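Two Grippers, One Table of Phones

The Mivthorpe test cell runs one job all day: pick up a phone, set it on a stand, repeat. Gidix wanted to know which finger pads to buy.
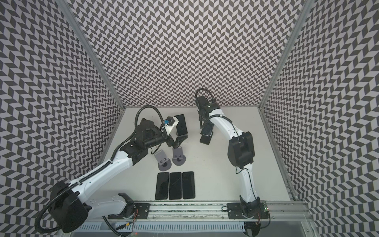

Each pad set got 30 rounds. The stiff pads were quicker — until a phone went in at an angle.

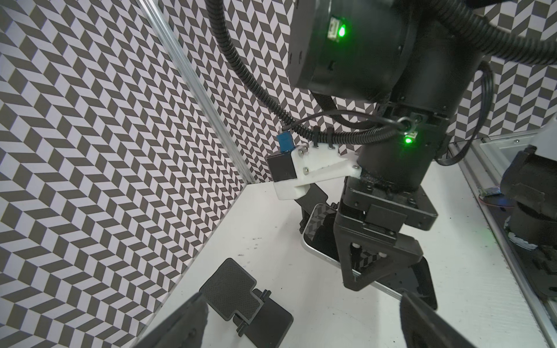
Nasr would have picked the soft pads on day one, and said speed means little with glass. Gidix ran the full test anyway.

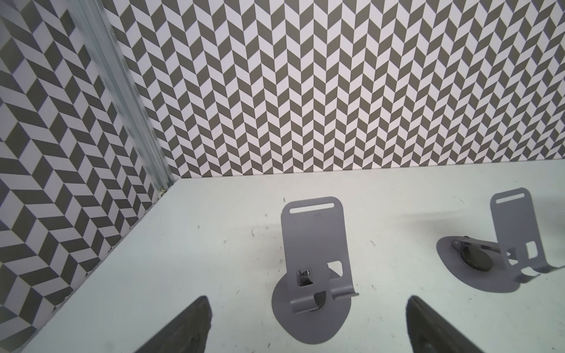 The soft set goes on trial for 7 weeks in November.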